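A morning at the Karnari open day

I nearly didn't go. The email said doors at 9, the car park was already full when I got there, and it was raining the kind of rain that goes sideways. But I'd been promising myself a look inside Karnari ever since they moved into the old Bimel building, and June was the only month they were letting the public in, so in I went with wet socks and a paper badge.

The place is bigger than it looks from the road. Downstairs is mostly workshops and a very nice canteen (cheese scones, still warm, I had 2). Upstairs is where they do the teaching, and by teaching I mean showing robots how to do household jobs. I'd imagined rows of people typing. What they have is more like a lot of small flats with the furniture taken out - a bit of kitchen, a corner of a bathroom, a table and a pile of towels - and people in each one doing chores over and over with a gripper in their hand.

We started in what they call the Yadav room, which is the remote control side. You sit in a chair, hold a pair of handles, and an arm on the other side of the glass copies you. I had a go at putting a lid on a jar. It took me 4 tries and a good deal of muttering! The odd thing is that you can't feel anything through the handles, so you squash everything or drop it, and there doesn't seem to be anything in between. A boy of perhaps ten went after me and did it first time, of course.

Then along the corridor to the hand-held side, which I liked a lot more. No arm at all here. You carry the gripper yourself, with a camera on it, and you do the job using only its two fingers, and the recording is what the robot learns from later on. Our guide said beginners always want to help with their other hand, and she was quite right, I caught myself doing it within a minute.
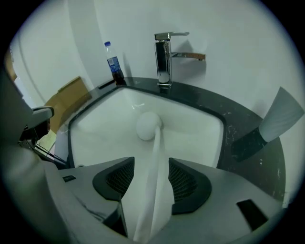

Cloth is the hard one, she told us, and I can well believe it. A cup stays the same shape wherever you put it down, but a bit of cloth is different every single time you let go of it. So they do it again and again at the sink, bunched up, hanging down, half in and half out, and each go gets saved as its own little clip. Somebody asked how many you need before a robot gets the idea. She said they ask each person for 80 clips of a job before moving them on to the next one, and that the slow, fiddly ones are often worth keeping. Apparently the worst thing you can do is show off. If you whip the cloth about like a waiter, the robot has no hope of following.

I tried it with a tea towel over at the practice table. My tip, if you go: come at the edge of the cloth from the side and close the fingers gently, then lift, and only then move across. I kept lifting and moving at once, and the towel kept sliding off. My wrist ached by the end of it, and I'd only been at it as long as it takes to drink a coffee. I've got a lot more respect for the people who do this all day.

The last stop was a short talk about Grenov, their project for taking the training out of the building and into ordinary homes. I'd have liked more of this and less of the slides, to be frank. The room was hot, the questions went on a bit, and one man wanted to know about lawnmowers and wouldn't be put off. But the clips they played were fascinating, all those kitchens and all that washing up, seen from down by somebody's hand.

Practical bits: it's free, you need to book, and the lift was out of order when I went, so ring first if stairs are a problem. Wear sleeves you can push up. The canteen stops serving scones at noon, and I'd get there well before that.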